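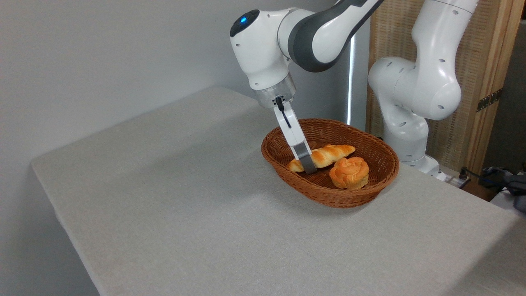

Bread Basics, Evening Section
Plinville Community Kitchen
Handout 6: Shaped Rolls, and Getting Them to the Table

Welcome back, everybody. Last time we spent the whole evening on mixing and kneading, and I know a few of you went home with sore shoulders (it gets easier, I promise!). Tonight is the part I look forward to all term, where a plain lump of dough becomes something you'd be proud to carry out to company. We will make two shapes, the twist and the flower bun, and then we'll talk about the basket, a subject most recipe books skip right over and one I have rather strong feelings about.

Please bring your apron and a container with a lid. Flour is provided.

The dough

We're using the same soft milk dough as in Handout 5, so I won't print it all again. If you lost yours, there are spares in the folder by the door. It should feel a little tacky but come away from your fingers. If it's sticking to everything you own, dust the board lightly and wait five minutes before you add any more flour. I've seen more rolls ruined by a panicky extra half cup than by anything else.

The twist

Weigh out a piece and roll it into a rope as long as your forearm. Start with both palms in the middle and work outward. If the rope keeps springing back on you, it's tired, so cover it with a towel and go shape somebody else's for a while. Once it's long enough, fold it in half and hold the loop end down with one hand while you turn the other end over and over, fairly loosely. A tight twist looks lovely on the board and then splits along the side in the oven. Pinch the loose ends together and tuck them under.

You may also do a proper three-strand braid if you already know how to do hair. It takes the same amount of dough and bakes in the same time.

The flower bun

Shape a smooth round ball first, pulling the surface down and under with the sides of your hands. Let it sit for ten minutes. Then flatten it a little and snip around the edge with clean kitchen scissors, stopping well short of the center, so you have a ring of petals. Go a bit deeper than feels polite, as the dough puffs up and closes the small cuts. The old Mavero pans with the fluted sides make a nice scalloped bun too, with no snipping, and we have a few in the bottom cupboard. Grease every groove, please. Every single one.

Second rise and glaze

Cover the shaped dough and leave it until it looks pillowy and a fingertip dent fills in slowly. In our kitchen in March that can mean 40 minutes or a good deal longer, depending on whether the radiator is in the mood. Beat one egg with a spoonful of milk and brush it on thinly with a soft brush. Puddles of egg around the bottom will glue your roll to the tray. Two thin coats give a deeper color than one heavy one.

Baking

Oven at 400, middle shelf, with the fan off. Turn the tray once when the tops start to color. You want a good golden brown on the twist, and the bun can go a shade darker on top while its base stays pale. Tap the underside and listen for a hollow sound. Then onto the rack they go, and leave them there! Bread that goes into a basket hot will steam itself soft, and the lovely shine goes dull along with it.

Choosing and filling a basket

I like an oval wicker one in a warm reddish brown, with a close weave, for this sort of bread. The long shape gives a twist somewhere to lie, the color is kind to a golden crust, and a close weave keeps most of the crumbs off your tablecloth. Gunn's on the Peltville road usually has a stack of them near the garden things, of all places.

Lay the longest piece in first, on a diagonal and toward the back. Set the round bun in front and a little to one side, just touching. Two pieces in a basket look generous if they're different shapes and different browns, and you can always refill from the kitchen. When the basket is heaped up, the petals get squashed and the glaze rubs off on its neighbors.

For the table underneath, a plain cloth does very well. Light gray is a favorite of mine, as it doesn't show flour and lets the bread have all the color. Busy patterns fight with a braid.

Care of wicker: shake the crumbs out over the sink and brush the corners of the weave with a dry pastry brush. If it needs more than that, use a barely damp cloth and stand it somewhere airy. Please don't put ours through the dishwasher.

For next time

Bake one twist and one flower bun at home, and bring them along in whatever basket or bowl you have. Write down how long your second rise took and where in the house you left the dough. We'll be starting on filled buns, so have a think about whether you're a cinnamon person or a cheese person.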